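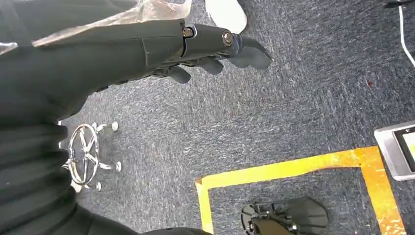
Progress report to the Rundetti fund
Project: Teaching pick-up tasks by demonstration
Reporting period: up to the end of December
Prepared by: Sutrisno Oei, Plirkavix

1. Summary

In this period we finished the first set of demonstrations by remote control and started the second one, where the operator holds the arm and moves it by hand. The target for the first set was 70 accepted demonstrations and we reached it. The second set is behind the plan, for reasons given in section 4. The spending is inside the budget except for one line, see section 5.

2. Work done by remote control

The task is the one agreed with you at the start: the arm reaches down to the floor, takes a plastic part from inside a taped area, and puts it in the tray. We work at floor level on the carpet of the Trukilton office, and the area is marked with yellow tape. The first tape was put down in a hurry and its edges are now worn, with a loose end at one corner. We will renew it before the next set, but in exactly the same position, so that old and new recordings can be compared.

The part with the ridged fins, arranged like a fan, was the most difficult one for all operators. It has a flat rounded rim on one side and small ribs and holes on another, and the operators did not agree where to take it. Two of them preferred the rim. The others went for the fins, and their demonstrations were on average slower. We decided to keep both ways in the data but to label them, as the training software (Bako, our own tool) gave poor results when the two ways were mixed without labels. With labels the result is better, although I would not yet call it good.

Five operators took part. Each one had a short practice time before recording, and practice attempts are not included in the number above. A demonstration was accepted when the part arrived in the tray without a second attempt at gripping. This rule is strict and we lost many recordings by it. I still think it is right for the first set. For the second set I propose to keep recordings with one repeated grip also, in a separate folder, because the arm must learn at some point what to do after a failed grip.

The wrist camera has been the most useful view for checking the recordings afterwards. It shows the finger tips against the floor, and one can judge if the operator came down too early. Its weak point is that it also sees everything else that is near the work area. Shoes, stool legs, cables and tablets all come into the view from time to time. At first we wanted to remove such recordings. After discussion we keep them, with a note, and will test in the next period if they disturb the learning or not.

3. Work done by hand guiding

We have recorded only a small number of demonstrations in this way. The operators like it, and new people understand it faster than the remote control. The movements are also smoother. The difficulty is that the hand and sleeve of the operator cover the part from the wrist camera just before the grip, so the most important moment is often hidden. We are trying a longer handle further back on the forearm. The first handle was turning in its clamp and must be made again.

4. Delays

The second set started later than planned. The force sensor was sent back to the supplier and the replacement took longer than promised. During the waiting time the operators checked and labelled the remote control set, so the time was not lost completely, but the plan in the proposal cannot be kept. I ask for an extension of two months for milestone 3. The final date of the project would stay the same, as we can shorten the testing on the second arm.

5. Budget

Staff costs and travel are as planned. The equipment line is over the plan because of the express delivery of the sensor and the new handle. I would like to cover this from the travel line, where we did not use the money for the second visit – please confirm if this is allowed without a formal request.

6. Next period

– Renew the floor tape and check its position against the old recordings.
– Complete the new handle and restart hand guiding.
– Train on the first set with and without the recordings that have other objects in view.
– Send you the labelled first set, with a short text about the labels.

The table of operators and recording times will follow separately, when the last corrections are in.

Sutrisno Oei
Plirkavix, Trukilton office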